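Gutcombe sim notebook – kitchen set, August

8:40. Picking up from where Remo stopped. Batch ran overnight on the second machine, log stops at the usual place, disk was full again. Moved the old Prerora renders to the big drive, restarted. Must ask Imani if we can just delete them.

Goal for this round: demos for the counter tasks, one arm, teleop in sim, then replay with randomized lighting. The policy from last time was fine on big things with handles and hopeless on anything flat. Kilian thinks it never learned flat because there was almost no flat in the set. I think he's right but I also think our grasps on flat stuff were sloppy and it learned the slop. So more flat objects, and cleaner.

Object list for now: spoon, the black slab thing (phone/tablet mesh, collision shape is a plain box), butter knife, coaster. Coaster is out until Gion fixes its thickness, fingers go straight thru it when you close fast.

9:30. Teleop feel is bad today. Lag on the wrist, not the base joints. Turned off shadows while driving and turned them back on for the replay render, much better. Write this in the setup page!! We lose a morning to it every time.

Notes to self on driving:
– come down vertical, stop above the object, look, then go. The diagonal swoops look nice and train badly
– don't hover and fiddle. If the approach is off, back out and hit reset
– keep the elbow high over the counter edge. Remo's early demos have the elbow dropping and the planner then thinks that's normal
– pause before closing and before opening, the segmenter needs it

10:50. Spoon is ok if you take it by the handle near the end. Taking it near the bowl makes it spin in the fingers, friction value is probaly too low there or the mesh is just lumpy. Not touching friction until Imani is back, last time I changed it the slab started sticking to everything.

Put slab and spoon out together for the afternoon block. Want the model to see a second object lying near the gripper that isn't the target. Instruction text for these is "pick up the black tablet" and seperately "pick up the spoon", same starting layouts for both, so the words have to matter.

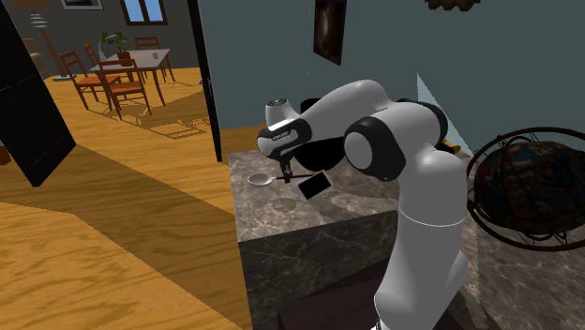 How many demos do we need per object before it's worth training on them?

For this setup, 9 clean ones per layout, with 5 layouts for each object, and then the replay randomization on top. Fewer than that and the policy memorizes the layout. More hasn't bought us anything yet on the counter tasks, at least according to the Haslinger sweep Kilian did.

That's also what I told Getsemaní, who starts driving tomorrow. She gets the spoon, I keep the slab.

13:15. Back from lunch. Checked the replays from the morning. Joint positions match the teleop log, object poses drift a little at the end of the longer ones. Physics step was different between record and replay. Again. Fixed in the config, and this time commited it.

Threw out 2 demos where I bumped the object on the way down and then recovered. Kilian wants to keep recoveries. My view: keep them but in their own folder with a tag, don't mix. We had this argument in front of Gion and he said Baleo's importer can't read tags anyway, so for now folder it is.

14:40. Lighting ranges for the replay pass. Had the sun angle going all the way around and a lot of outputs came out nearly black on the counter. Narrowed it. Also the wall color randomizer was picking the same color as the slab in some seeds, blocked dark colors for now. Probably too cautious.

Camera jitter: left as is. Fixed viewpoint for debug renders only, those do NOT go in the training set. Remo pls check your export script, I think it globs the debug folder too.

16:05. Gion pushed the coaster fix. Tried it, fingers stop at the surface now but the coaster jumps when touched. Better than before. Leaving it out of this round.

Labels: success is object lifted and held until the timer ends, nothing fancier. Somebody set the lift threshold so low that dragging the slab to one side and tipping it counts. Raised it and reran the checker on everything from this week, waiting on output.

To do
– export script, debug folder (Remo)
– friction near spoon bowl, with Imani
– second gripper opening width at start, currently always fully open, should vary
– setup page, shadows thing
– ask Kilian for the held-out layouts and don't look at them

17:20 checker still running. Leaving it on, screen locked, do not power off the second machine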